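Week 6 - Site selection for convenience retail

Reading before Friday: the Mollerley case, pages 1 to 9, and the lease summary at the back.

**Background**

Mollerley runs 117 convenience stores, most of them on corner lots in small towns. Girnholm is its first downtown site. The unit sits on the ground floor of an office building and has no parking of its own.

**Terms you need**

- *Trade area*: where most of a store's customers come from. Downtown, this is usually a short walk.
- *Daypart*: a block of the trading day, such as breakfast or late evening.
- *Cannibalization*: sales a new store takes from stores the same company already runs.

**Working through the case**

Start with rent. The landlord, Mulcahy, asked for $60 per square foot with 2 months free. Work out the first-year cost both with and without the free months, then compare it with the sales forecast in table 3.

Next look at dayparts. The forecast assumes a strong lunch trade on weekdays and very little on weekends. A suburban store has a flatter week - keep that in mind when you compare staffing costs. 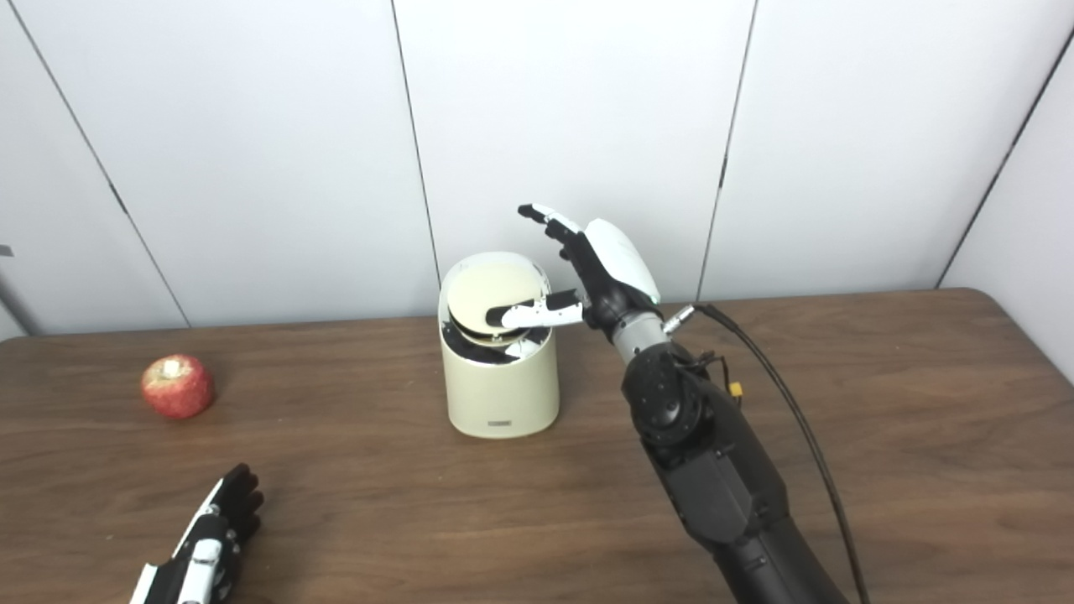 Why does the company count people on foot at more than one time of day?

A single count can miss the hours that matter. Girnholm is busy at 8 a.m. and quiet by 7 p.m., so a morning count alone would make the evening trade look better than it is.

Bring your rent figures to class. We will use them for the break-even exercise.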